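How to run a hands-on robot demo at an open day (what worked for us at Bongate)

Back in March we opened up the workshop at Bongate for an afternoon and let visitors have a go at teaching a robot. I'd put my hand up to run the table, mostly without thinking about it, and then spent a fortnight panicking. A few people have asked how we set it up, so I've written it all down while I can still remember it. We had 137 visitors through the door and 70 of them had a proper turn, which I was thrilled with!

Pick one job and make it small

My first plan was far too grand. I wanted people to sort a whole tray of parts by size, with a scoreboard. Ignacio Insaurralde came over from our Prandivbridge site for the rehearsal, tried it himself, and gave up halfway through the second row. So we cut it right down: pick up one little part, carry it across, put it where it belongs. If you can explain the job in one breath, you've got it.

Try it on somebody who has never touched the kit (my neighbour was very patient). Time them. Ours came out at 37 seconds on a first go, and that told us how many people we could get through in an hour.

Get the work area sorted the night before

Mark out where everything starts. I use tiny bits of tape, and I take a photo on my phone so whoever is on shift can put it all back the same way. Keep spares of anything small in a pot on your side of the table. We began with 300 spare parts and I'm still finding them in my coat pockets.

Cables want a good half hour to themselves. Run them away from the visitor's feet, plug everything in, then do the whole job yourself from start to finish, reaching as far as you can each way. If anything tugs, move it now. You won't get the chance once the queue builds up.

Let them hold things before you talk

I made this mistake with the first group. I gave a lovely little speech about how the robot learns from the movements of the person using the grippers, and I could see them all looking past me at the kit. With the next lot I handed the grippers over first, let them open and close the jaws a few times on nothing, and talked while they did it. Much better! Their questions got better too.

What I say now, more or less:

Hold them loosely, like a hairdryer.
Go slower than feels natural.
If you drop it, leave it, and I'll reset.
Stop whenever you like.

Two grippers at once

This is where grown-ups get stuck and ten-year-olds don't. People concentrate so hard on the hand that's doing the picking up that the other one wanders off. I ask them to park the second gripper low down near the front of the board until they need it, and to keep the working one close to the surface.
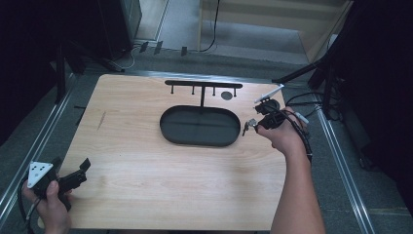 Aisyah Kwok
Workshop demonstrator, Uvavetti

The right hand has the fiddly bit here, with a tiny silvery piece in the jaws just over the wood, and the left gripper is staying out of the way near the front edge. Watch the wrist if you're coaching. When somebody starts to twist it, ask them to move their whole forearm instead, and the jaws usually steady themselves.

Have an answer ready for "so what happens next?"

Everyone asks. We had a laptop at the end of the table playing back a short recording from the rehearsal, and next to it a printed sheet from the Chornovol project with the steps in plain English. Half the visitors took the sheet home. Print more than you think, in bigger type than you think, and put your contact address on both sides.

Leave gaps

I booked turns back to back and regretted it by three o'clock. Next time I'm putting in ten minutes every hour for a drink, a wipe-down of the handles and a quick check of the connections. I'll also get a stool for the demonstrator, and a box for the smaller children to stand on.

If you're planning one of these yourself and want our sign-up sheet, drop me a line through the contact page and I'll send it over.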